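May 16, 2024
Mastering room notebook – Movodberg, EP transfer and level matching

Carried over from March: the four Festumley tracks came back from the label with a request for a vinyl premaster separate from the streaming one. Label contact is still Domenica Aebischer. She wants both sets under the same catalog number, which means the file names have to carry the difference. I am using V and S as the last character before the extension.

Source is 24-bit WAV from Leitner's mix sessions. Checked all four for intersample peaks. Tracks 1, 2 and 4 clean. Track 3 has overs on the second chorus, left channel only. Asked Leitner for a reprint with the bus limiter bypassed. He sent it within the hour but the tail is short by 2 seconds, so the reverb stops dead after the last chord. I spliced the old tail on at the final snare hit. Null test against the first print from that point on is silent, so the splice is good.

Vinyl set:
– mono below 234 Hz was too much, the room mics on track 2 collapsed. Backed down in steps, ended with the crossover at 70 Hz.
– de-esser on the lead vocal only where needed, track 1 verses. Jirell sings very close to the mic there and the cutter will complain.
– no clipping stage at all. Level is whatever it is.

Streaming set:
– same EQ as the vinyl set, minus the mono filter.
– limiter on, slow release. Fast release pumped on the kick in track 4.
– 25 ms fade-in on each file start to get rid of the click the converter leaves.

Jirell's publisher contract says writer credits have to be embedded in each file. The metadata sheet from the label lists Leitner as co-writer on track 3, the split sheet does not. Wrote to Domenica. Will not embed anything until she answers, as it is a pain to pull back once it reaches the distributor. 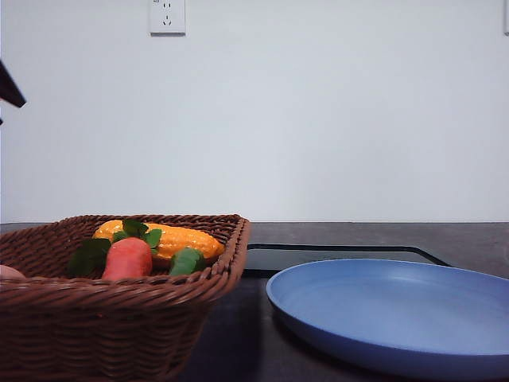
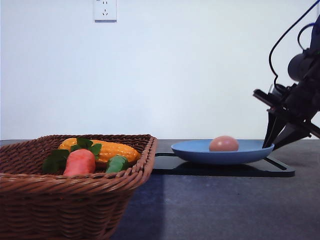 Monitor note for whoever has the room next: the right speaker trim had been moved. I set it back with pink noise and marked the position in pencil. If your balances from last week sound heavy on the left, check them again before you send anything.

Open:
– track 3 credit, waiting on Domenica
– ISRC for track 4, the one on the sheet is a digit short
– reference cut from the plant, to be played on both decks
– back up session to the second drive, then clear the scratch folder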